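About the Wirnach Group

The Wirnach Group is a small research team working on how robots with two arms learn household tasks. We train and test control policies in simulated homes, then check a portion of the results on real hardware. The group has two principal investigators, Hanan Jaber and Sadao Ichikawa, and a changing number of students and engineers. Our offices are in the Talavera building on the Wesalberg campus, second floor, past the machine shop.

What we work on

Most of our work since the group started has been on one question: how much of what a robot learns in simulation depends on things that should not matter. A policy trained to open a door in one room will often fail at the same door if the walls are a different color, or if the robot's camera sits at a slightly different angle. The door is the same size and the handle is in the same place. The policy has picked up on something else.

Our method is called Bakov. It changes the look of a room between training runs while leaving the task alone. Wall colors, tile, floor material, pictures, doors and small objects are drawn at random from a library, and the view the robot gets is tilted and shifted as well. The rooms that come out are not ones most people would choose to live in. We stopped trying to make them tasteful early on, after Hanan compared policies trained on matched, catalog-style interiors with policies trained on mismatched ones and found that the mismatched rooms gave better transfer.

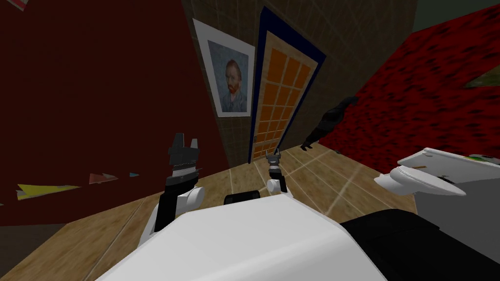
The second part of Bakov is a consistency check. Each training step is run in two versions of the same room that differ only in appearance and viewpoint. The policy is penalized when it commands different arm motions in the two versions. This was Sadao's addition, and it roughly doubles the rendering cost. We think the cost is worth paying for tasks that use both arms, where a small error in one wrist tends to show up as a larger one in the other.

Results so far

The current release covers 16 tasks and was trained on 900 room variants. For evaluation we hold back 324 variants that share no wall or floor materials with the training set. With the consistency check turned on, the policy does better on the held-back rooms in every task except drawer closing, where we see no difference. We have repeated the drawer runs with new seeds and got the same answer. Our best guess is that the drawer task is easy enough to solve from joint positions alone.

Large changes in viewpoint are still a problem. Performance holds up under moderate tilt and then drops quickly. We are working on this now and do not have a fix to report.

Working with us

We take on up to 3 visiting students at a time, usually starting in June. Applicants should be comfortable writing code and reading other people's. Experience with real robots is useful but not required. Please send a short letter and one piece of work you did yourself to the group office.

The room library and the evaluation scripts are available on request for research use. Tell us which simulator you are using, as the material files come in two formats.

Page last updated 7/31/23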